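Section 3. Setting Up the Check-In Tablet for Election Day

These steps apply to the Kodengate poll book tablet with software issued on or after September 24, 2019. Tablets last used in the April runoff must be updated at the county office before they are sent out.

Before you start, have the precinct envelope, the Drurent label printer and the printer cable on the check-in table. Leave the seal on the tablet case until two poll workers are present.

1. Compare the number on the case seal with the number on the envelope. Both workers sign the seal log.

2. Break the seal, take out the tablet and plug it in. Do not run it on battery during set-up.

3. Hold the power button until the county screen appears, then enter the precinct code. For Ogbonna Hall the code is 2155. 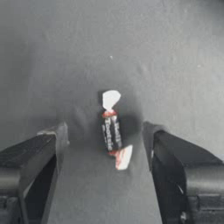
4. Check the precinct name and the number of registered voters at the top of the screen. The number must match the envelope. If it does not, stop and call the help desk at extension 575.

5. Connect the printer and load a full roll. A roll holds 100 labels. Press Test and check that the precinct name prints in full.

6. Confirm that the checked-in count reads zero. Print the zero report, sign it and put it back in the envelope.

Caution: Do not press Open Polls before the official opening time. The action is logged and cannot be undone at the precinct.

Note: Split precincts have more than one ballot style – the style is printed on each voter's label. Hand the label to the ballot worker and do not read it aloud. 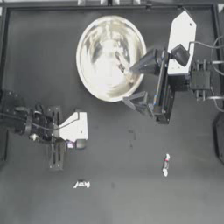 What if the tablet loses its connection during voting?

Keep checking voters in as usual. The tablet stores each record and sends it to the Brukus server when the connection returns. If the yellow bar stays on the screen at closing, write this on the seal log before you shut down.

7. When the polls open, press Open Polls and enter the judge's password.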